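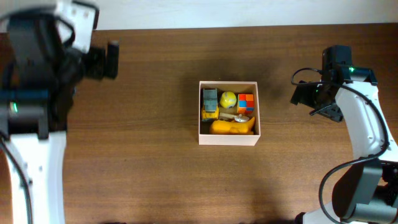 Bench log, June, evening

Packing task, two arms, first go at the full box. Five things in: truck, ball, puzzle cube, the stick with the shiny end, and the fat yellow-orange toy along the front with its pointy bit turned up at the right. Both arms parked clear of the box. I ate a sandwich and admired it for longer than the work deserved.

Before that, 15 attempts. The log script says 15, my memory says a hundred. Most of the bad ones died at the same spot: the stick goes in second to last, lands across the gap, and then there is no room for the big toy at the front. Changed the order so the big toy goes in before the stick. The stick now rests partly over it, which looks sloppy and packs fine.

Front left corner still has a hole in it. Jennylyn wants a sixth object there. Jennylyn can write the grasp for it.

Cables. The loop on the right arm is too long and swings out past the gripper when the wrist comes around. Hendrik's advice is to zip-tie it to the link. My advice to Hendrik is to remember what happened to the connector last time we zip-tied something to the link. Compromise: shorten the loop by a hand's width, leave slack at the elbow, test slowly. Left arm cable the same, once I find the good cutters, which live everywhere except in the drawer marked CUTTERS.

Gripper offset on the left arm was 2 mm off toward the wall. Fixed in the config file, then found it fixed again in a second config file by somebody else, for a total of 4 mm the other way. Deleted the second file. If it was yours, I am not sorry, but I kept a copy in the Rinden folder.

The cycle is slow. 146 seconds from first grasp to both arms parked, and I could pack that box with my feet in less. Almost half of it is the arms waiting for each other to get out of the way. The Predska planner treats each arm as if it were wearing a hoop skirt. I shrank the safety margin a little on the right arm only and will see who complains, me or the gearbox.

Also, the ball. It rolls when the fingers open unless it is already against the back wall of the box. Current fix is to lower it further before letting go. Hendrik calls this cheating. It is in the code with his name in the comment.

To do:
- shorten both cable loops
- rerun with the box turned a quarter, same order
- tape marks on the table for the box corners, so we stop arguing about where it was
- check elbow screws, right arm, after the next long run
- ask Barredo whether the spare finger set ever shipped

Left the power supply off at the wall. The fan on it has started making the noise again.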